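How Marble Is Made

Marble is a rock. People have used it for floors, statues, steps and kitchen counters for thousands of years. It takes the Earth a very long time to make.

It starts in the sea

Many sea animals have shells. Clams do, and so do corals and some living things too small to see without a microscope. Shells are made of a mineral called calcite, or of something very close to it. When the animals die, their shells sink to the bottom and pile up.

More shells land on top, and mud lands on top of those. The weight squeezes the bottom layers together until they turn into a rock called limestone. If you look closely at a piece of limestone, you can sometimes find a fossil in it.

Heat and squeezing

The land under our feet is always moving, but too slowly for us to feel. Sometimes limestone gets pushed deep underground, where it is very hot. The rock on top presses down hard.

The limestone does not melt. It stays solid, but the tiny bits of calcite inside it grow into bigger crystals that lock together like puzzle pieces. Now the rock is marble. The fossils are usually gone by this point, because the crystals have grown right over them.

A rock that has been changed by heat and pressure is called a metamorphic rock. Say it like this: met-uh-MOR-fik. Slate is another one. It starts out as mud.

Where the colors come from

Marble made from very pure limestone is white. Most limestone has other things mixed in, such as clay, sand or iron. Iron can make marble pink, red, yellow or brown. Dark gray and black often come from bits of old plants and animals.

The lines in marble are called veins. Some were thin layers of clay or sand in the limestone. Others began as cracks. Water moved through the cracks and left minerals behind, and the minerals filled them up.

Getting it out of the ground

Marble is cut from a big open pit or a hillside called a quarry. Workers use a long wire with diamond beads on it to saw out blocks. At the Surholm quarry, Amos Lindqvist runs one of these saws. Water pours over the wire the whole time to keep it cool and wash away the dust.

The blocks are sliced into slabs and polished until they shine. Some tabletops are real marble, and others are made of something else with a marble pattern on top. A dark brown surface with white and light gray veins shows the pattern well.

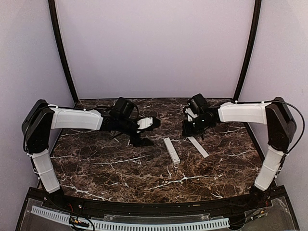
Try it: the vinegar test

You need a grown-up, a small chip of marble, a saucer and 2 teaspoons of white vinegar.

1. Put the chip on the saucer.
2. Pour the vinegar over it.
3. Wait 4 minutes and look closely at the chip.

Small bubbles mean the acid in the vinegar is reacting with the calcite. The bubbles are a gas called carbon dioxide. Do not try this on a table or counter, as vinegar leaves dull spots on marble.

Words to know

Calcite: the main mineral in limestone and most marble
Quarry: a place where stone is cut from the ground
Vein: a line of a different color running through a rock

Written by Morfudd Watkins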